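**Thread: sorting out the utensil drawer, and a word for the slotted spatula**

1/ The kitchen at Droltlow has two utensil drawers and neither of them closed properly. I've spent the past few evenings on it. Posting what I kept and where it went in case it helps anyone with the same drawer.

2/ Everything came out first. Most of it was doubles. Four ladles, a bag of skewers, three potato mashers and a rice paddle with no handle. Saodah Sutanto claimed the good masher before I'd finished wiping it.

3/ I sorted by job: stirring, flipping, scooping, cutting, measuring. Anything that didn't fit a pile went in a box under the bench. If it's still there in April it goes to the op shop.

4/ Flipping was the hardest pile. I like a slotted spatula for eggs and fritters, where you want the oil to stay behind in the pan. A solid one is better for pancakes. That's two. We had nine.

5/ What I look for in a slotted one: a flat head, a front edge that isn't chewed, and long slots you can get a brush through. Small round holes trap batter and I've given up on them.

6/ Melted edges go straight in the bin, no matter who gave it to you. Same with any handle that turns in your hand. Gijs Maes argued for one of these for quite a while. It's in the bin.

7/ Length matters more than I expected. Two of the long-handled ones never fitted the drawer front to back, so they'd been put in on an angle and everything else piled up around them. They live on a hook by the stove now.

8/ Henok Negash asked about dishwashers. I wash wooden and pale utensils by hand, mostly because of curry. Turmeric stains don't hurt anything, but they do bother me. A bit of bicarb paste and some sun on the windowsill takes most of it out of plastic.

9/ For wood: hot soapy water, a quick rinse, stand it up to dry. Oil it when it starts looking grey. I'd had the same 1,000 mL bottle of mineral oil for years and hardly made a dent in it.

10/ Drawer liner was the only thing I bought. Cut it a touch small – if it curls up the side, the drawer catches again and you're back where you started.

11/ Anything tall stays out of drawers altogether. A stand with a heavy round base can sit on the bench or table as long as it's well back from the edge. Sleeves catch on poles. Asabe Nwankwo has proved this twice.

12/ Last tip is to lay your keepers flat on a light-coloured surface before they go back in. You see scratches, bent heads and crumbs straight away. Pale utensils are harder to judge this way, so pick them up and tilt them to the light as well.

13/ Final layout: flippers and stirrers in the top drawer, scoops and measures in the second, knives on the rack. Both drawers close. I've opened and shut them more than I need to.

14/ Slotted spatula and metal stand, two photos:
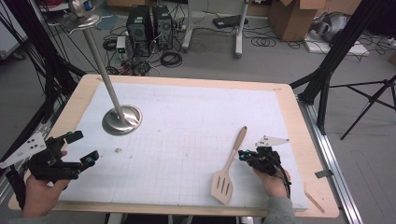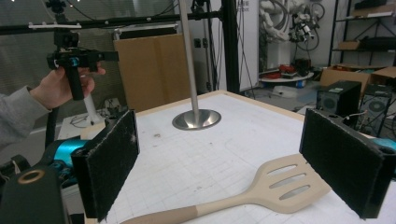
*Both photos: the spatula with three long slots lying on the gridded table top, and the stand with the round shiny base.*

15/ Next up is the container cupboard. Sinéad Mac Carthaigh says she has found 11 lids that belong to nothing. I'll start a new thread when I've matched what I can.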